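Two-arm sorting project: how to choose the order of parts?

Posted in Student Projects
brornden_lab

Hello all. We are a student club at the technical college in Brernemport and we work on a project called Wukilari. The robot must take electronic parts from a tray and put each kind in its own bin. We have 2 arms and one shared tray. In the last test we made 163 picks, and most of the failures were parts with a wire. The gripper takes the body well, but the wire catches on another part and pulls it too. 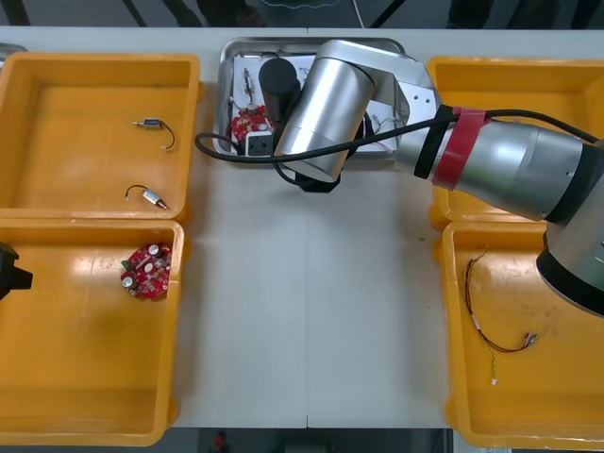 My worry is the order of picking. At present the program takes the part with the best score from the camera, so it often begins with something in the middle and disturbs the rest. The motors are the worst for this, because each one has a black lead with a small white connector on the end. The circuit boards give us much less trouble – they are flat and have no tail. Should we sort by type first, or always begin from the edge of the tray? We must show the project in January.

osagie_bench

I would not fix the order by type. Give every part a penalty when its wire lies over or under a neighbour, and pick the part with the lowest penalty first. You can calculate this from the same mask you already have. We did it with 1,508 labelled pictures and it was enough for a first version. Also lift slowly for the first few centimetres, then stop and look again. If two things moved, put them down and try another one. It costs time, but in a competition a double pick costs you more.

tinwhistle

just put less in the tray

marrow_and_pine

Check your cable on the arm also. Ours was too long and it touched the parts before the gripper came, and we blamed the software for weeks. Tie it higher, but leave enough slack for the wrist to turn fully. For the order, I agree with the answer about the penalty, only I would add the distance from the edge as a second number with a small weight.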